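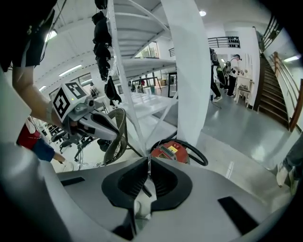
At work.

Stories > People > Small Business

Herman Wibisono did not plan to become a person who repairs accordions. He was an office clerk when his uncle left him one, with three keys that made no sound. "I opened it with a kitchen knife," he says. "This was a mistake. I still have the knife."

Today his shop, Tejada, takes in instruments from many small towns. The oldest one on his shelf needs 374 reeds to be cleaned and tuned by hand, and he works on it only in the evening, when the street is quiet.

I asked him how long such a job takes. He thought for a while before he answered. "If I say six weeks, the owner will call me after five. So I say October."

The tuning is slow work. Each reed is a thin tongue of steel, and he scratches a little metal from it, plays the note, and scratches again. Too much at the tip and the note goes high. He learned this from Darmawan Sumampouw, a retired tuner who agreed to teach him on Sundays. "He never praised me. He listened, and then he gave me the next reed. After one year he gave me his file, and I understood."

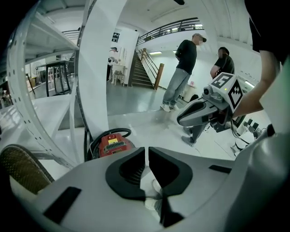

The price of old things

Many customers bring an instrument which is worth less than the repair. Wibisono tells them so at the door, but most of them leave it with him anyway. "It was the grandfather's, or it was played at the wedding. I can't argue with a wedding."

His daughter would like him to sell new accordions also. He is not sure. He would have to borrow money, and the shop has space for perhaps two more shelves – he measured it last winter and then did nothing.

What he wants more is a student. One young man, Hafiz Wuisan, came for a few months and had a very good ear, but he moved away for a job. They still write to each other about glue. "He uses the wrong one," Wibisono says. "I have told him already."

Filed under: Music, Crafts, Working Life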